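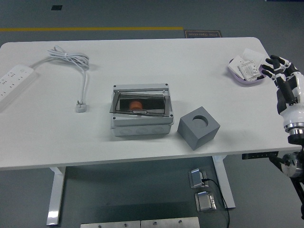 Iara Espinoza wrote in to say that the Hiltmont edition of the Brumerby ghost stories had been sold to her as complete, and that she was two evenings into it before she noticed "The Ferryman's Lodger" was missing. She wanted to know if the other stories had been cut as well. I had the book on my desk already, so this review will try to answer her along the way.

The short answer is no. The Hiltmont volume prints 8 stories, and as far as I can tell from the old magazine texts, all of them are whole. "The Ferryman's Lodger" was left out on purpose. The editor, Cristóbal Toledo, says in his notes that he doesn't think it is by the same hand. He may be right. The sentences are shorter than usual and there is a joke in it, and jokes are rare in the rest. But the word "complete" is on the jacket, and a buyer shouldn't have to read the notes on page 300 to find out what it means.

The book is a hardcover of 323 pages with a sewn binding. It opens flat without cracking. The paper is cream and thick enough that the type on the other side doesn't show through. The type is on the small side, and the footnotes are smaller again. I read most of it under a lamp and had no trouble, but anyone who uses reading glasses will want them.

The stories are arranged in the order they were first printed, with one exception. "Idari" was an early piece but has been moved to the end, where it works well. It is the longest of the set and the best known. A surveyor is sent to map an island and finds that his notes for each day are already in the book when he wakes up. The ending is handled in two paragraphs and I still think it is too quick. Readers who only know it from the Ramasamy anthology will find an extra scene at the customs house, restored from the first printing. It slows the middle down a little and explains why the surveyor has no boots later on.

Of the others, "A Cold Supper" and "The Bell Rope" are the ones I would read again. "The Widow's Stair" is mostly talk. "Mr. Pell Returns" has a good first page, then repeats its one trick for twenty more.

Toledo's introduction is useful on the magazines and how little they paid. It gives away the ending of "The Bell Rope," with no warning, so leave it until last. His notes are short and mostly explain money, trains and church offices. I found 2 misprints, both in "A Cold Supper," and a footnote in "Idari" that points to the wrong page.

There is a paperback planned for August. It will have the same text without the ribbon, and the publisher tells me the jacket wording is under review. I asked if the missing story might go in as an appendix and did not get a clear reply.

For someone who has none of these stories, this is the edition to get. Owners of the Ramasamy book already have 3 of the better ones and could wait for the paperback. Iara, your copy isn't faulty, but I would have written to the shop too.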